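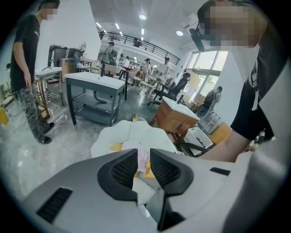 Handheld gripper club: a progress report, with doubts

The club voted in January to put its year into teaching a robot to tidy up. The plan is simple to say. Students pick things up with hand-held grippers, over and over, the recordings go into a program called Vuno, and by spring an arm is supposed to do the same job without a person attached to it. I have been in the club long enough to remember the line follower that could not follow a line, so I will keep my applause for later.

The target is 2000 good recordings before we train anything. Last month's total was 73. The Walteo handbook we all work from says a beginner can be productive in an afternoon, and I would like to meet that beginner. Most new members spend their first afternoon finding out that a piece of soft cloth does not care what you want from it. Your own fingers feel the fabric bunch up and adjust. Two pads on a trigger don't tell you much, and you end up watching the tips like a hawk and still pinching air.
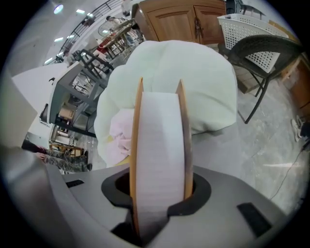 Then there is the matter of what counts as good. Our rule at the moment is that a recording is kept if the item was gripped, lifted and put down where it was meant to go, with no second try. Members judge their own work, and members are generous. I sat through a batch from the Mazandarani round, our in-house contest, and would have thrown out a fair share of it. The teams got points for speed, so they were fast. Whether a robot should learn to handle a pillow the way a student does with a clock running is a question I raised at the meeting, and it was moved to the next meeting.

To be fair, people are getting better with two hands at once. Holding something steady with one gripper and working with the other takes practice, and the ones who have stuck with it no longer look like they are eating soup with pliers. I'll also admit that setting up around real furniture beats the bare tabletop we used last year.

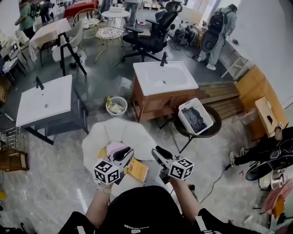 Before the next session

Charge both grippers overnight. We lost over 3 hours last time to flat batteries.

Read the Dratinex sheet on labeling. It's dull and it's one page.

If you want to argue for scoring on quality in the contest, come at 4 p.m. and bring your worst recording along with your best.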